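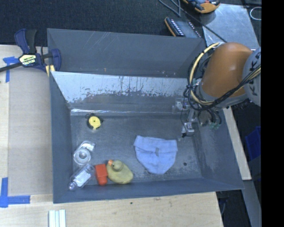
Why Do Metal Things Get Scratched, Dull and Rusty?

Find something metal in your home that has been used for a long time. A cookie sheet is perfect, or an old soup spoon, or the key to the front door (ask first, please, and put it back!). Tip it toward a window and look at it slowly. You will probably find lines and smudges and dull patches, and maybe a spot or two of orangey brown. Every one of those marks got there somehow, and finding out how is a bit like being a detective, only with snacks allowed.

What makes new metal shiny?

Light travels in straight lines until it bumps into something. When it bumps into very smooth metal, it bounces off neatly, all of it heading the same way, like a ball bouncing off a flat gym floor. Your eyes catch that neat bounce and you say, "Ooh, shiny!"

Now think about throwing the same ball at a pile of rocks. Who knows where it will go? Rough metal does that to light. It sends a little bit here and a little bit there, and so the metal looks gray and soft instead of bright. Grown-ups call that kind of surface "matte." Sometimes metal is made matte on purpose, and sometimes it gets that way after years of being rubbed and bumped.

Where do scratches come from?

A scratch is a tiny valley. Something hard has pushed along the metal and plowed a groove, the way your finger plows a groove through cold butter. To scratch a thing you need something harder than it is. A cotton ball will never scratch a spoon, even if you rub until bedtime. A grain of sand might do it in one go, because many grains of sand are made of quartz, and quartz is very hard stuff indeed.

The funny thing about scratches is that they often look pale, even on dark metal. Sometimes that is because the dark part was only a thin coat on top, and the scratch has gone through to the brighter metal underneath. Other times the little walls of the groove are just catching the light. Try turning your spoon around and around. Some scratches will vanish and then pop back again, and I still like watching that happen, even though I am quite old.

And what about rust?

Rust needs three things: iron, water and oxygen. Oxygen is in the air all around us, so that part is easy. Steel is mostly iron, and so a steel nail left out in the wet grass will soon begin to turn reddish brown. The iron joins up with the oxygen and the water and becomes something new, which is crumbly and weak and comes off on your fingers.

Gold doesn't rust. Neither does aluminum, or copper, although old copper can grow a lovely green skin. In the harbor town of Woltorness there is a copper roof that has gone the color of mint ice cream, and visitors often think somebody painted it! That green skin helps to protect the copper below it. Rust isn't nearly so kind. It flakes away and lets the air and water get at fresh iron, and on it goes.

People have been fighting rust for a very long time. They paint bridges, they oil their garden tools, and they dip steel in melted zinc. They also mix a metal called chromium into steel to make stainless steel, which is probably what your spoon is made of.

Try it yourself: the nail test

You will need 3 plain steel nails (not the shiny zinc-coated kind), 3 clean jars, some water, a spoonful of salt and a grown-up nearby, as nails are pointy.

Put one nail in a dry jar and close the lid. Put the second nail in a jar with enough water to cover half of it. Do the same with the third, but stir the salt into the water first. Write on each jar which one it is, or you will be dreadfully muddled by breakfast. Leave them on a windowsill and look every morning and every evening.

Before you start, make a guess about which nail will rust first, and draw a picture of what you think it will look like. Draw the real ones each day too. If your guess is wrong, keep the drawing anyway - scientists keep their wrong guesses, and they are often the most interesting page in the notebook.

When you have finished, wrap the nails in paper and give them to your grown-up, and wash your hands well with soap.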